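Basket weaving in Brosby

Basket weaving is an old household craft of Brosby, a parish on the river Rullov. The craft was mostly winter work, done by farm families when the fields were closed. In the parish survey, 217 of 305 households kept willow for their own use.

Materials

The common material is one-year willow, cut before the leaves come. Brown willow keeps its bark, while buff willow is boiled and then peeled. Since the opening of the Dalto warehouse, many weavers also use synthetic rattan, which needs no soaking.
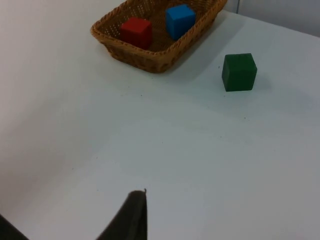
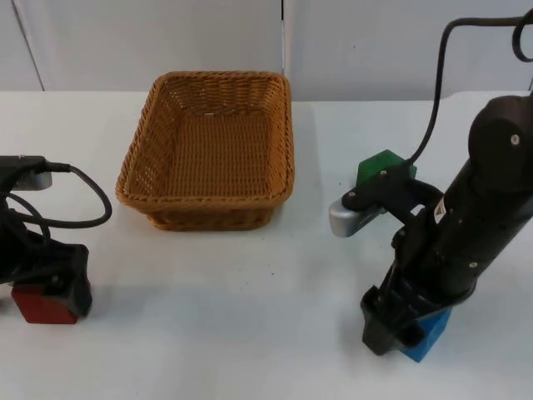
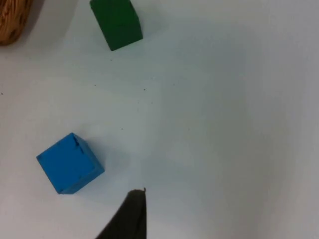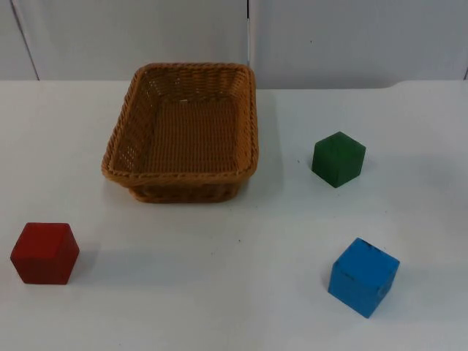
A woven basket on a white tabletop.

Forms

The oldest form is the Turcotte, a round potato basket with two handles. It is made on a base of 30 stakes and is sold by pair. Rectangular baskets came later, for bread and linen, and they are considered more difficult, as the corners lose their shape if the weaver pulls too strongly.

Market

A basket market is held each April beside the Rullov bridge. The largest one recorded sold 3901 pieces. Smaller baskets are now the greater part of the trade.

See also: Willow; Wickerwork; Rullov

Last edited July 6, 2020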